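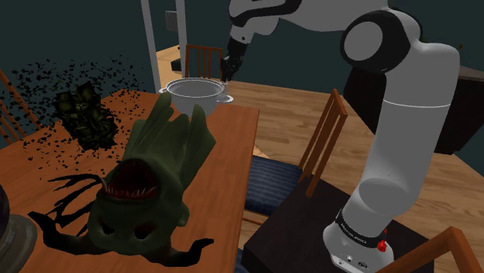 Constanza Olivares me escribe que lleva media tarde frotando la olla con estropajo y que el fondo sigue igual de negro, y pregunta si ya la puede tirar. ¡No la tires, Constanza! El arroz pegado sale casi siempre, lo que pasa es que frotar en seco es la peor manera de empezar.

Yo lo hago así con las ollas de acero:

1. Quito con una espátula de madera lo que salga solo, sin rascar.
2. Cubro el fondo con dos dedos de agua y echo dos cucharadas de bicarbonato.
3. La pongo a fuego suave y la dejo hervir diez minutos (con la campana encendida, que huele a quemado otra vez).
4. Apago y me olvido de ella hasta que se enfría. A veces hasta la mañana siguiente.
5. Espátula, esponja normal y jabón.

Si queda un cerco marrón, repito. La última vez necesité tres rondas, y eso que era una olla pequeña, de las que uso para la leche.

Para las manchas con colores de arcoíris va mejor el vinagre blanco: un chorrito, un trapo, aclarar y secar. Eso sí, vinagre y bicarbonato por separado. Juntos hacen mucha espuma y poca cosa más — yo también caí durante años.

**Aluminio, ojo.** El bicarbonato lo oscurece. Ahí uso agua con medio limón y paciencia. Y en las antiadherentes, nada de espátulas metálicas ni polvos: agua templada, jabón y un rato de remojo.

Otra cosa que me preguntáis mucho es lo de los puntitos blancos. Es cal, o sal que se echó con el agua fría y se quedó en el fondo. La cal se va con vinagre. Lo de la sal son picaduras y ya no se quita, pero se puede seguir cocinando con la olla tan ricamente. Ahora la echo cuando el agua rompe a hervir y listo.

Abelardo Espinoza jura que a él le funciona una pastilla de lavavajillas con agua caliente, toda la noche. La probé en enero con una cazuela vieja y salió bien, aunque luego hay que aclarar a conciencia y ponerse guantes, que a mí me dejó las manos hechas un asco.

Para guardarlas apiladas meto un paño de cocina viejo entre una y otra. Las tapas van aparte, de pie, en un escurreplatos que ya no usaba.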